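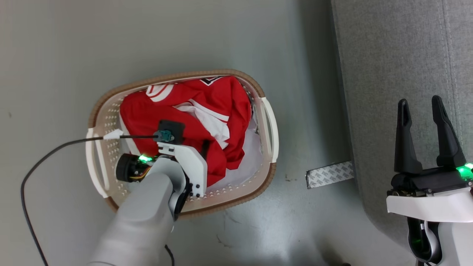 4. Washing printed and trimmed shirts

Applies to the Weravach 300 and the Weravach 300 S.

4.1 Turn the shirt inside out and fasten any zip.

4.2 Select Sport, 20 degrees. The machine will suggest Quick instead. Ignore it. Quick shortens the rinse, and we have yet to see it clear the powder from a thick collar.

4.3 Add liquid to the left drawer, up to the lower line. The bottle will tell you to use more. Bottles are sold by people who sell detergent.

4.4 Press and hold Start until the light stays on.

Note: "Colour Guard" lowers the spin speed. It does nothing else, whatever the sticker on the door says.

Caution: Do not wash new red items with white ones. Colour-catching sheets may help a little. Do not stake a white shirt on them.

5. Choosing a spot for the machine

5.1 Leave a gap of 50 mm between the machine and the wall. 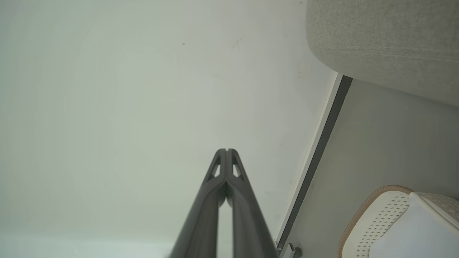 Fig. 5: Pale wall with light scuff marks.

5.2 Level the feet with the spanner supplied. A folded bit of card is no substitute.

5.3 Run one empty cycle before the first wash.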